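Last updated Sep 7, 2022

# Packing and Returns Desk: Frequently Asked Questions

The following answers apply to all items sent through the Widiscombe packing desk. Customers of the Prendow branch should follow the same guidance, except where a separate notice has been issued.

**Which boxes may I use?**

Any clean corrugated box with a full set of flaps is accepted. Boxes with torn corners or damp patches will be refused at the counter. Flat boxes are available in 3 sizes, and the desk will assemble them on request.

**May I send more than one item in a box?**

Yes, up to a limit of four items. Each item must be wrapped or bagged separately. Hard items should not be placed directly against soft ones - a sharp corner will wear through fabric in transit.

**How should small cushions and fabric pouches be packed?**

Soft goods may be folded once but should not be rolled. Press out the air before closing the flaps, and do not use string. If the lid bulges, a larger box is required.

**Is filling material necessary?**

Paper filling is required for anything that can move when the box is tilted. It is not required for soft goods that reach all four sides. Loose foam pieces have not been accepted since May.

**Can I prepare two boxes at the same time?**

Yes. Open both fully and spread the flaps outward so that the contents can be checked before sealing. Small items should remain on the table, next to the boxes, until their place has been decided. Soft items are generally easier to handle when held from the top.
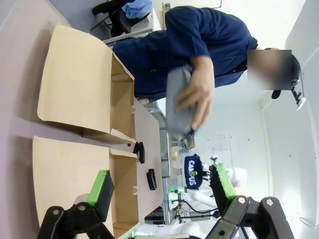

Märta Solheim writes that she would put the heavier things in before any fabric, and asks that the desk say so plainly. She adds that a pouch laid at the bottom of a box is always flattened by the time it arrives, and that hers has never quite recovered its shape.

The desk agrees. Heavier items go in first, with soft goods on top.

**How long are unclaimed boxes kept?**

Boxes are held for 11 days. After that they are transferred to the Perkudetti storeroom, where a collection slip is required.

**Who should I contact about a damaged box?**

Please keep the box and all filling, and bring both to the Jääskeläinen counter with your receipt. Claims cannot be considered once the packaging has been discarded.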